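A Visit to the Moren Textile Days in Plullmont

I came to Plullmont by the early train, with one small bag and a notebook which I had bought for this trip. The town is not big. From the station you go down a long street with plane trees, cross a bridge, and then you already see the brick chimney of the old spinning mill. The mill does not spin any more. Today it belongs to Moren, a company that washes and mends clothes for hotels, hospitals and also for private people, and each July they open the doors for visitors.

The ticket was free but one had to write in advance. My group had 11 persons and we got the second tour of the morning. We received a paper map, a sticker with the number of the group and a pair of ear plugs. I did not use the ear plugs in the end, except in the washing hall, where I used them very much.

The washing hall

The first stop was the place where the dirty things arrive. They come in canvas bags, and every bag carries a label with a code. Our guide told us that the house receives nearly 400 bags on a normal working day, and after the holidays it is more. The people at the belt open each bag and look in the pockets of the clothes. There is a glass cabinet on the wall with things they have found: coins from many countries, a chess piece, a key of a piano, a set of false teeth. The children in my group stood there so long that the guide had to call them two times.

After this comes the long washing machine, a tunnel in which the clothes go from one chamber to the next. You cannot see much of it from outside. What stayed in my memory is the smell, clean and a little sharp, and the floor which was trembling under the shoes. A full load needs 90 minutes from the first water to the end of the dryer. I have at home a machine that needs longer for seven towels, so I was a little jealous.

The mending room

One floor up it is quiet. In the mending room the ladies and two gentlemen sit by the north windows, because this light is the best for seeing the threads. They repair buttons, seams and small holes. On the shelf behind them there are the yarns, and each color has a number. The highest number I saw was 2263, and it was a gray which I could not tell from the gray next to it. One of the ladies could, from two meters away.

We were allowed to try a simple darning on a piece of old sheet. Mine became hard like a coin. The lady took it, turned it, and said kindly that it would hold. I keep it in my notebook.

The folding rooms

I had expected that folding would be the boring part. It was the part where I stayed the longest. The sheets and tablecloths from hotels are all the same size, so they go quickly. The private clothes are another story. A shirt comes out of the dryer twisted, one sleeve is inside, the collar is somewhere below, and first you must find out what you have in front of you. At Moren they say "open it before you fold it", and this sentence is also painted on the wall of the staircase.

The folding is spread over several small rooms, and one of them is called Trumodell. It has walls with a strong black and white pattern, curves like leaves and hooks, which looked to me like a print for curtains from my grandmother's time, only much bigger. 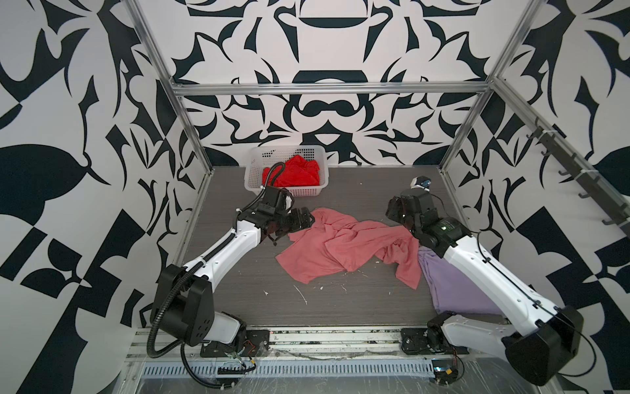

Folding table in the Trumodell room, with the basket at the back.

I liked the colors on the dark gray table. The pink piece was still in wrinkles, the lavender one beside it was already flat, with a nice straight edge, and something bright red was in the white basket. I noticed also the small white bits lying on the table top. My own table looks the same after I fold, and I was glad to see that this happens to other people too.

In the next room we got a short lesson. For a T-shirt you lay it with the face down, bring one side to the middle, then the sleeve back, then the same with the other side. The last fold goes from the bottom up. I know another way from home, starting with the sleeves, and I asked if it is wrong. It is not wrong, they told me, but the pile will lean.

Coffee and practical things

The tour finishes in the former boiler house, where the café Nam has its tables. The plum cake is good and the coffee is rather thin. There is a small shop with linen towels, yarn remainders and soap. I bought two towels and a piece of soap that smells of nothing, as I wished.

If you want to go: reserve early and wear flat shoes, for the metal stairs have holes. Bags must stay in the lockers, and for the locker you need a coin, which I did not have. The tour is in English only in the morning. The bus back to the station leaves from the other side of the bridge, and the stop has no bench.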